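4.3 Cloth grip check

Carry out this check after fitting the finger pads and before the first recorded run of the Andus hand gripper.

1. Clear the bench and lay one cloth item on it. A cloth nappy with a gathered edge is suitable.
2. Open the jaws fully and bring both fingertips down to the corner of the fabric.
3. Squeeze the trigger slowly until the pads meet along their full length.
4. Lift the corner by 50 mm and hold for 3 seconds.
5. If the cloth slips, loosen the pad screws, realign the pads and repeat from step 2.

Caution: keep loose threads clear of the link pivots.

Note: do not oil the brass-coloured inserts. Pad settings are listed in section 4.4.

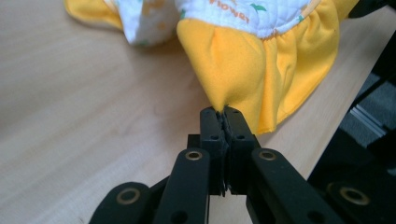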